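Speaker notes – Going home the same day: what patients need from us on paper
Plello regional nursing day, session 4, after lunch on Thursday

Before starting
Check the clicker works from the left side of the stage. Put the handout stack by the door. It is two pages, large print. Ask people to hold questions about medication until the end, as there is a separate session on that.

Slide 1 – Title
Good afternoon. I work on the discharge side at Culuvow, a day surgery center with two wards. I am going to talk about the sheet of paper people take home with them. Most of us hand one over every shift and few of us have read it all the way through lately.

Slide 2 – Where we began
Our old sheet was four sides long. It had been added to over the years and nothing was ever taken out. The phone number was on the last side, under the parking information. We went back through the calls to our evening line and found 1,207 that asked something the sheet already answered. People had the answer in the house and called us anyway.
Pause here. Let them read the list of call topics on the slide. Showering, driving, lifting and when to take the dressing off are the top ones.

Slide 3 – What people remember
Ask the room: who here has been a patient on a day ward? Give them time to put hands up.
Patients are tired when we talk to them. They want their shoes. The person driving them home is often out moving the car while we explain the important part. We now wait until the driver is in the room. It adds a few minutes and the ward has to plan for it.

Slide 4 – Stitches and wound care
This is the section we rewrote the most. The old text said "observe for signs of infection" and left it there. The new text says what to look for: redness that spreads, swelling that gets worse, fluid that smells bad, a fever. It also says whether the stitches dissolve or have to come out, and who takes them out. The nurse circles one or the other by hand. A patient with small cuts on the outside may have stitches deeper in that they will never see, so the sheet says that too. 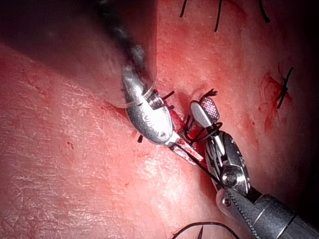
Slide 5 – Writing it in everyday words
Read the two versions out loud, the old one first.
Old: "Patients are advised to refrain from strenuous activity."
New: "Do not lift anything heavier than a full kettle until your checkup."
We tested the wording with patients in the Imau waiting area. "Strenuous" meant running to one man and gardening to another. The kettle got no questions at all. We also dropped "as tolerated" – hardly anyone could tell us what it meant.

Slide 6 – Layout and printing
One sheet, both sides. Phone number at the top of each side. Higuchi did the layout and pushed us to leave white space, which I argued against and was wrong about. The first print run was 2,000 and we found a mistake in the opening hours when 200 had gone out. Proofread the numbers separately from the words.

Slide 7 – What still does not work
Translations lag behind. When we change a line in English, the other languages wait for the next round, and for a while the sheets disagree. We also have no good version for people who do not read much. A recorded message is being tried on one ward – too early to report.

Slide 8 – Try this on your own ward
Take your sheet home and read it at the kitchen table in the evening. Try to find the phone number. Then ask someone who does not work in health care to tell you when they could shower.
Handouts are by the door. Take questions. If there is a question about the cost of printing, the figures are on the spare slide after this one.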